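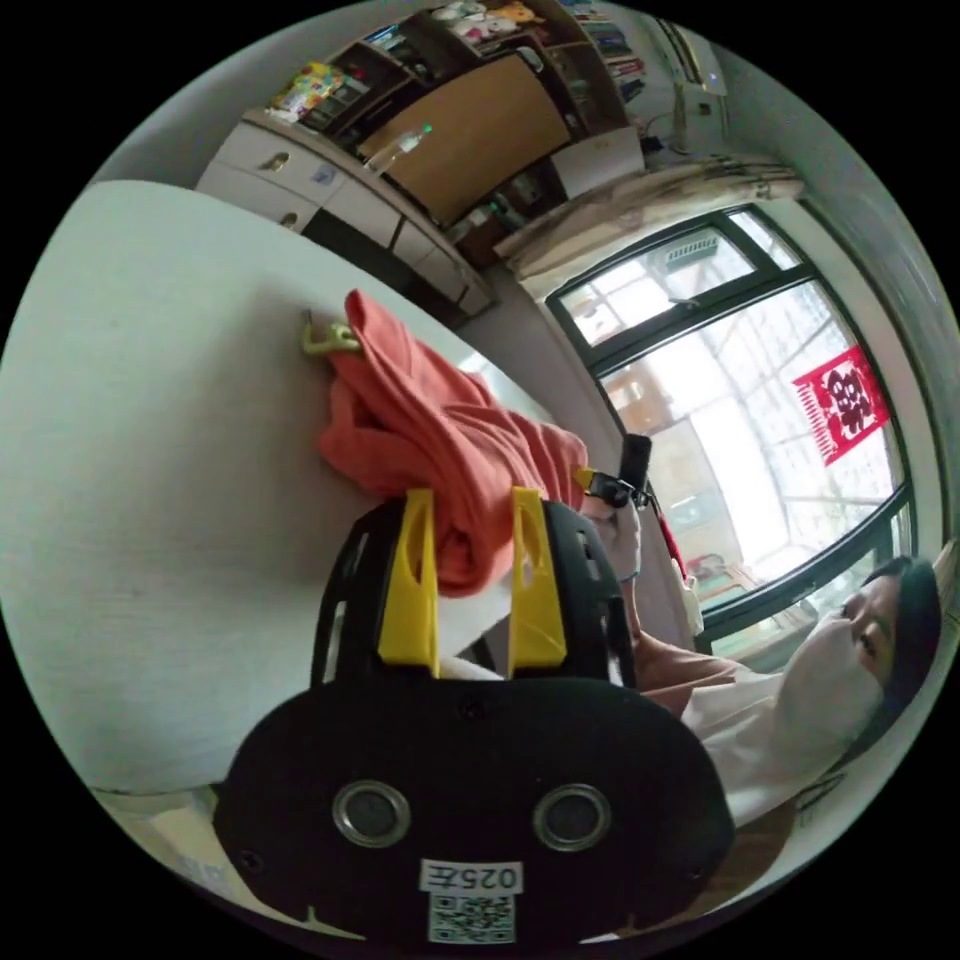
Ticket 471: unit 025左 at the cloth table, second unit alongside

Subject: Opening readout on visitor display freezes during cloth demo
Product: Sedance host software, build 1959
Site: Semcombe open day, upstairs demo room
Opened by: Navska site desk
Priority: High (public event in progress)
Status: Closed, one follow-up item open

Problem as reported

During the open day on Sunday the visitor display was set up to show the live view from each hand-held gripper, with the finger opening drawn as a bar under it. With the cloth task running, the bar for unit 025左 stopped moving while the live view carried on as normal. The operator could open and close the fingers and the bar stayed where it was. After 40 seconds the host marked the unit as stale and grayed out its whole tile, live view included. The second unit was not affected.

Visitors in the corridor were told the display was being restarted. The demo itself went on, as the grippers are worked by hand and don't need the host to open or close.

Setup

Two hand-held grippers, both paired to one Asante hub. Hub wired to the demo laptop, laptop wired to the display. No wireless link to the venue network. Sedance was installed fresh for the event and the unit profiles were copied over from the Navska bench laptop.

Log

09:50 First freeze. Restarted the tile from the Sedance side panel. Bar came back and tracked the fingers. Carried on.

10:15 Second freeze, same unit. Restarting the tile did nothing. Restarted the host. Bar came back.

10:20 Checked the hub page. Both units listed, both green. Packet count for 025左 still climbing while the bar was frozen, so the unit is sending and the hub is receiving. Fault is on the host side or in what the host is told to expect.

10:35 Swapped the hub ports of the two units. Fault stayed with 025左. Ports and hub cables ruled out.

10:50 Asked the operator to run the unit with nothing between the fingers. Slow full open, slow full close, repeated for several minutes. No freeze.

11:05 Put the cloth back. Froze on the third pick. Tried again with a thicker fold and it froze on the first. Looks tied to the fingers stopping short of full close and being held there.

11:20 Opened the unit profiles. The hold filter for 025左 is set to 400 ms. The second unit has the hold filter off. The filter is meant to smooth small jitter when the fingers are held still. In this build it seems to latch on the held value and not let go.

11:30 Tried to turn the filter off for 025左. Sedance accepted the change, showed the new value, then put 400 ms back after a restart. Profile file is read-only on the demo laptop, probably from the way it was copied.

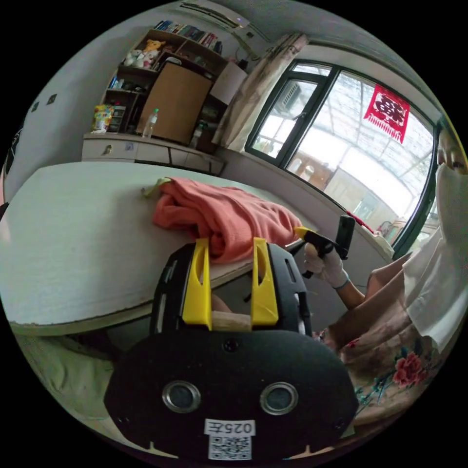 Sedance support replied that the latch is a known fault in build 1959 and only shows when the hold filter is on and the fingers settle on something soft. A firm stop, such as a block, gives a clean reading and the filter releases. They asked for the profile file and the hub log, and advised clearing the read-only flag before trying the setting again. They also said the stale timer can't be set per unit in this build.

11:55 Cleared the read-only flag on both profiles. Set the hold filter to off for 025左. Restarted the host. Setting held this time.

12:10 Ran the cloth task again, thin and thick folds, holding the grip well past the point where it used to fail. Bar tracked throughout. Slight jitter on the bar while holding. Not noticeable from where visitors stand.

12:15 Display handed back to the demo team ahead of the afternoon groups.

16:40 End of visiting hours. No further freezes reported by the room. Hub log and both profile files sent to Sedance.

Cause

Hold filter left on in one profile, combined with the latch fault in build 1959. The read-only flag kept the setting from being changed on site and cost us most of the last hour before the fix.

Workaround

Hold filter off on all units used with cloth or other soft items. After copying profiles to an event laptop, change any one value, restart the host and check that the change is still there.

Follow-up

Navska bench laptop still has the 400 ms value in its copy of the 025左 profile. To be corrected before the next loan. Item stays open under this ticket until the bench confirms.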